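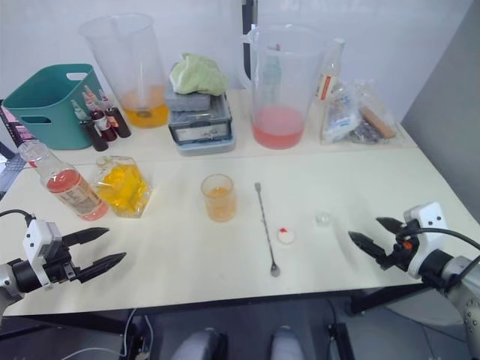 Brivemik 诵经计数器 二代
货号:1781
厂家:Kadlec
状态:有货

先把话说在前头:我们卖这台计数器,但不替它许愿。厂家的宣传册上写着“让每一声祷告都有回应”,我们没有把这句话搬到本页,也劝您别冲着这句话下单。它会数数,会震动,会存档,别的事它不会。至于祷告有没有人听,信的人和不信的人已经吵了很久,轮不到一个装电池的小盒子来裁决。

适合谁用
念珠用不惯的,手指关节不好的,晨昏功课次数固定又老是数乱的。不限宗派,念佛号、念玫瑰经、念耶稣祷文都行,机器分不出来。也有无信仰的顾客买去练呼吸,据说用得挺顺手。我们店里意见不一:有人觉得计数本身就是修持的一部分,有人觉得一旦盯着数字,心就跑到数字上去了。后一种看法我们倾向于同意,所以如果您本来数得好好的,不必换。

规格
外壳:磨砂塑料,深灰
重量:88 克
按键:单键,侧面另有锁定拨钮
提示方式:震动,可关闭;无声音
存档:最多 30 组记录
预设:5 种循环长度,可自行修改
电源:纽扣电池一枚,随机附送
包装内容:主机、腕绳、说明书(中文、英文)

关于宣传册里的几种说法
“经长老加持”。我们问过厂家是哪一位长老,在哪里加持,单台还是整批,没有得到答复。本页因此不列此项,您也不要为此多付钱。别处有店家把所谓加持版标高价出售,我们拿来比对过,货号相同,说明书相同,看不出差别。
“使用后内心更平静”。宣传册引了一份用户问卷,没写问了多少人,也没写怎么问的。愿意掏钱买计数器的人,多半本来就有静坐或祷告的习惯,拿他们的感受来证明机器有功效,站不住脚。
“神圣频率震动”。震动马达就是普通的震动马达。按一次震一下,满一轮长震一下。频率神圣不神圣,我们测不出来,厂家也没有给出测法。
“各大宗教通用”。这一条勉强算对,理由很简单,数数本来就通用。不过有些团体不赞成在礼拜场所使用电子用品,去之前请自己问清楚。

实际使用下来
按键手感偏硬,好处是放在口袋里不容易误触,坏处是念得快的时候拇指会累。锁定拨钮太小,戴手套基本拨不动。震动在安静的房间里坐在旁边的人听得见,早课和别人同坐时建议关掉。屏幕没有背光,天没亮就起来做功课的要留意。断电后记录会保留,这一点比一代强。一代换一次电池就清零,为此退货的不少。
腕绳不怎么样,扣头容易松,建议换成自己的。

与 Pisow 念珠环的比较
Pisow 戴在手指上,轻,便宜,没有存档,也没有那些玄乎的广告词。如果您只是想知道今天念了多少,Pisow 就够了。需要翻看前些天的记录,再考虑 Brivemik。两者都比不上一串普通木珠耐用,木珠我们也卖,在“念珠与配件”一栏。

配送与退换
现货由 Zisusstead 仓库发出。未拆封可退,拆封后仅限质量问题。“用了没有感应”不算质量问题,四月份有顾客以此为由申请退款,我们没有同意,双方写了好几封信,最后换了一台 Pisow 给他。电池不在保修范围内。
礼品包装可选素色纸,不印经文,也不印十字架或莲花。请不要在订单备注里要求我们代为祝祷,我们做不到,写了也只会寄出同样的东西。

顾客留言(节选)
“东西还可以,页面写得太刻薄。信仰的事情不是你们该评论的。”
店方回复:我们评论的是宣传册。
“不信教,买来数深蹲,很好用。”
“我母亲念了一辈子佛,嫌它按着硬,又用回珠子了。机器现在归我,记喝水。”
“希望出带背光的。另外,长老到底是哪位?”
店方回复:仍在等厂家回信。

本页更新于 2020年6月18日。规格以随机说明书为准,如与本页不符请来信告知。

相关商品
Pisow 念珠环
Brivemik 替换腕绳(暂缺)
木念珠,无漆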